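Section 4. Running the Visitor Demonstration

4.1 Purpose

This section applies to open days held at the Tudetport site. It covers the hand-held gripper station, where visitors watch household items being picked up and put away on and near a bed. Staff who have not completed the April briefing should first read Section 2.

4.2 Before visitors arrive

1. Check the fingers and the blue pads on each gripper. Report a damaged pad to Giang Lý.
2. Confirm that recording has started and note the session number. The last session of the previous open day was 287.
3. Set out soft toys and small household goods on the bed and in the crate.
4. Keep the floor beside the bed clear.

4.3 Demonstration

5. Admit no more than 20 visitors at a time. Each group stays for 40 minutes.
6. Begin with soft items. Close the fingers slowly until the item is held, then pause so that visitors at the back can see.
7. Continue with clothing and packaged goods.

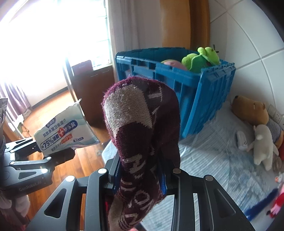
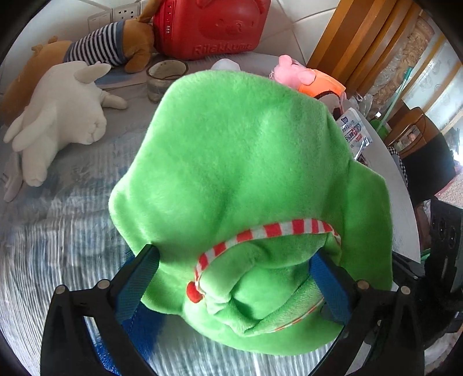 Soft items held in the gripper at the bedside station.

8. Return each item to the bed or the crate before taking the next one.
9. Invite questions after the fourth item. Questions about the Zokov software are to be passed to Iida Lehtinen.

CAUTION: Visitors must not place their fingers between the jaws. Children may handle a gripper only with a staff member beside them.

NOTE: If an item slips, leave it where it falls and complete the movement. Do not stop the recording.

4.4 Closing the station

10. Stop the recording and enter the end time on the Setton form.
11. Wipe the pads with a dry cloth.
12. Place the grippers in their case with the fingers open.
13. Send completed forms to the Đặng office by 25th January. Forms received later will be filed with the next open day.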